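Post-Fault Inspection Checklist, Two-Arm Cell, Grercombe
Date: 7th August
Checked by: Hamdia Degefa
Reviewed by: Ebise Tesfamariam

Fault: right arm stopped late on a hold command. Logged as 626.

1. E-stop, both arms. Pass.
2. Hold command, left arm. Pass.
3. Hold command, right arm. Fail, 2 of 50 tries.
4. Speed limit set to 227 mm/s. Pass. 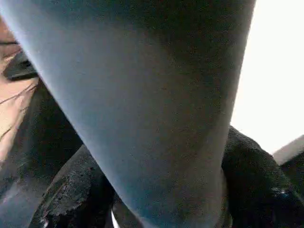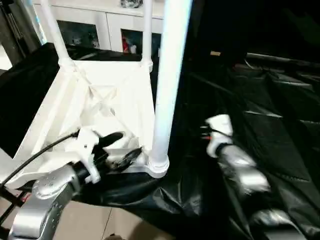
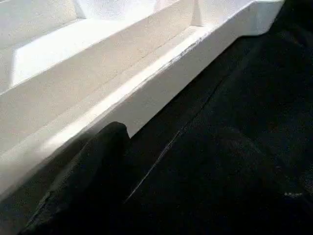 5. Standing clearance. Fail. The rule since February is 500 mm from any gripper while the arms have power. A face and dark hair right behind the finger is far inside that, so the rule goes back on the start-up sheet. Ebise wants a second sign-off before power on.

6. Gripper cable strain relief. Pass, right side retied.

Open: Rultard to send a new brake board for the right arm. Do not run the right arm until item 3 is retested.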